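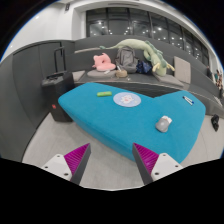
Handheld demos vs. teleop: what our ablation says (long)

erkmont_t
4/23/21
Promised numbers in February, so they're late, like everything from our lab.

Setup for anyone new: handheld gripper, wrist view only, no external cameras. The task is pick up the named small object and put it down at the other end of the surface. We collected 800 demos, all by people walking around the building holding the gripper. Then we trained the same policy two ways. Policy A got demos from one lab table. Policy B got the same number of demos spread over 6 places, including the lounge with the turquoise bench and the bleacher seating.

Tested each on 100 rollouts on the arm, in a room neither had seen. B won by a lot. A was very good at the lab table, a skill for which there is limited demand.

Write-up is Tkachenko, Hordiienko and me (Afolabi). Code goes up when Inna stops renaming things.

gatero
Nice. But how much of this is variety of place and how much is variety of people? If A was all one person and B was everyone in the group, you've measured Hryhorii's wrist.

erkmont_t
Same six people in both sets. Hryhorii's wrist is in there in equal parts.

derkach_fan
I'm going to be the grump. "Spread over 6 places" changes lighting, surface height, background, object set, everything. You can't say which one mattered. My money is on height. Put a policy trained at table height in front of a low bench and it hovers there like it's waiting to be introduced.

erkmont_t
Fair, and Antonina has been saying the same thing in a louder voice. We did one run with the heights matched. The gap shrank but didn't close. I wouldn't hang a paper on one run.

ysaline_d
Does the clutter in the background matter? In your lounge shot there's a plush dragon flopped over a backpack, a pink plush, cushions, a suitcase with the handle up. The stuff to be picked is a mouse, a marker, a coaster with a cat on it. I'd expect the policy to get very interested in the dragon.

erkmont_t
We expected that too. On rollouts with soft toys in view it reached toward one a handful of times, nearly all of them policy A. B mostly ignored them. My guess is that B had seen enough junk to stop caring, much like the rest of us.

The coaster is the real problem, for both. Flat things are miserable with two fingers. The ribbed pads help on the mouse and do nothing for a disc lying flat.

gatero
Drag it to the edge and pinch it there.

erkmont_t
People do that in the demos without being told. The policy learned the drag. It's less reliable about the pinch, so we've got a robot that clears tables onto the floor.

derkach_fan
So, a cat.

riltetti
Quick question on failures: are you scoring a drop as a fail if the object lands in the right spot anyway? We had a long fight over this with our own setup and ended up reporting both.

erkmont_t
Fail. If the fingers weren't closed on it at the goal – fail. Reporting both is a good idea though, I'll ask Inna to rerun the scoring script.

ysaline_d
And I still don't buy the "junk" explanation. Mask the background in A's training images and see if the toy reaches go away. It's an afternoon of work.

erkmont_t
It's an afternoon of work for you. For us it's a week and an argument about the cluster. But yes, adding it to the list, under the height thing.

derkach_fan
Height first, please.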